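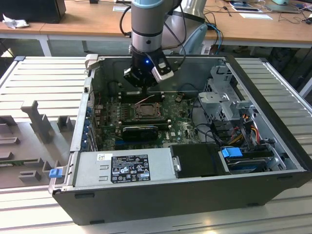 *Desktop tower with the side panel off, CPU socket empty*

**Slide 1 - Opening.** Good morning. I am Neelam Shukla, speaking for the records office at Praro. Our subject is the retirement of office equipment, and chiefly the paperwork.

**Slide 2 - Scale.** The register lists 1,660 items. Of these, 288 have no named owner. Pause here.

**Slide 3 - Policy.** Each department signs a release form before equipment leaves the building. Wollow and Zernov sites use the same form - refer to the handout.
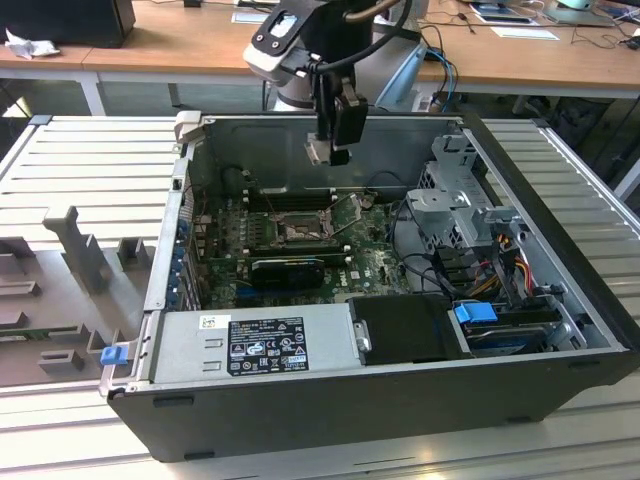

*Open tower and its green motherboard*

**Slide 4 - Next steps.** Departments should return their corrected lists by the end of May. Rajkumari Malhotra will take questions on storage costs. Hold budget questions for the afternoon session.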